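Forum » Robotik und Automatisierung » Lernende Systeme

Thema: Zweiarmig Obst einsammeln, wie viele Demos braucht ihr?

krabbelgreifer
20/10/2018, 09:41

Moin zusammen,

seit August nehme ich an unserem Zweiarmtisch Demonstrationen auf und wollte endlich mal zeigen, wie das läuft, weil es mir einfach riesigen Spaß macht! Aufgabe: Spielzeugobst vom Tisch greifen und ins Sieb legen. Beide Arme werden per Hand geführt, aufgezeichnet werden Gelenkwinkel, Greiferöffnung und die Kamera von oben. Das Projekt heißt intern Karngate, falls sich jemand über die Dateinamen wundert, wenn ich später mal was hochlade.

Stand heute früh sind 1071 Episoden auf der Platte. Das Netz trainiere ich alle 200 Episoden neu, immer von null, und jedes Mal sitze ich davor wie vor der Bescherung. Bei den Orangen klappt es inzwischen richtig schön. Die Erdbeeren sind zickiger, besonders wenn zwei dicht beieinander liegen und der Greifer sich nicht entscheiden mag.

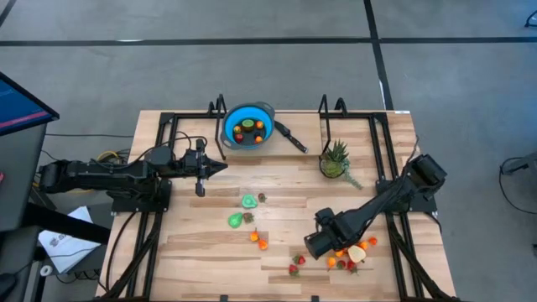

Unser Tisch mit Erdbeeren, Orangen und dem blauen Sieb, der rechte Arm tief über dem Haufen.

Meine Frage an euch: Streut ihr die Teile vor jeder Episode komplett neu oder räumt ihr nur um, was gerade gegriffen wurde? Ich streue jedes Mal neu, das kostet aber natürlich Zeit.

taktgeber_27
10:08

Sehr schöner Aufbau, Glückwunsch! Ich würde weiter neu streuen, unbedingt. Wir haben bei uns (Projekt Sangkhawat, Schrauben statt Obst) anfangs nur umgeräumt, und das Netz hat sich brav die Ecken gemerkt, in denen die Schrauben meistens lagen. Lag mal eine woanders, fuhr der Arm trotzdem in die Ecke und griff Luft.

Was macht das Messer neben dem Sieb? Gehört das zur Aufgabe?

krabbelgreifer
10:15

Nein, Messer und Pflanze sind Ablenker. Die sollen liegen bzw. stehen bleiben, und das Netz soll lernen, dass sie es nichts angehen. Die Position wechsle ich alle 10 Episoden.

nullpunktfahrt
10:52

Da muss ich mal reingrätschen. Ablenker sind gut, aber 1071 Episoden für eine Greifaufgabe finde ich viel zu viel. Mit ordentlicher Segmentierung und einem klassischen Greifplaner braucht man dafür keine einzige Demo. Und wenn schon lernen, dann lieber 200 saubere Episoden, bei denen immer derselbe Bediener führt. Zu viele Stile in den Daten, und das Netz mittelt sich irgendwas zusammen.

krabbelgreifer
11:20

Für dieses eine Obst auf diesem einen Tisch hast du recht, das ginge klassisch schneller. Ich will danach aber Übergaben von Arm zu Arm machen, und da wird das Planen von Hand eklig. Das Einsammeln ist die Aufwärmübung. Wir führen zu zweit, und man sieht den Kurven sofort an, wer dran war :-) Den Bediener schreibe ich zu jeder Episode dazu, kann also später filtern.

taktgeber_27
11:34

@nullpunktfahrt: Das mit dem Mitteln kenne ich, aber nur ein Bediener hat bei uns auch nicht geholfen. Der hat immer von links angefangen. Jetzt dreimal raten, was das Netz konnte.

Mehr Stile sind mir lieber, solange man sie auseinanderhalten kann.

flakville_ost
12:47

Tolles Projekt, ich lese gespannt mit! Zwei Sachen aus der Praxis:

Nehmt die verpatzten Griffe mit auf, und zwar samt Korrektur. Wenn die Erdbeere wegrollt und der Bediener nachfasst, ist das Gold wert. Wir haben die am Anfang alle weggeworfen, und der Arm stand nach jedem Fehlgriff ratlos herum.

Und: hängt die Arme zwischen den Episoden nicht immer exakt in dieselbe Ruhelage. Ein bisschen Streuung am Start hat bei uns mehr gebracht als die nächsten paar Dutzend Demos.

nullpunktfahrt
13:05

Bei den Korrekturen bin ich dabei. Beim Start nicht, eine feste Ruhelage brauche ich allein schon für die Kalibrierung.

flakville_ost
13:11

Kalibrieren kannst du doch vorher. Danach irgendwo in der Nähe loslassen und aufnehmen.

krabbelgreifer
13:38

Ach Mist, verpatzte Griffe habe ich bisher gelöscht. Alle. Ab sofort bleiben die drin! Die Startlage probiere ich heute Nachmittag aus, erst mal 27 Episoden mit Streuung, und vergleiche dann nur die Erdbeeren.

Kennt jemand von euch den Cisoten-Rekorder? Ich schreibe die Daten noch mit einem eigenen Skript weg, und die Zeitstempel von Kamera und linkem Arm laufen nach einer Weile auseinander.

taktgeber_27
14:02

Benutzen wir, läuft ordentlich. Ich schicke dir unsere Konfiguration per PN, musst nur die Gelenknamen anpassen.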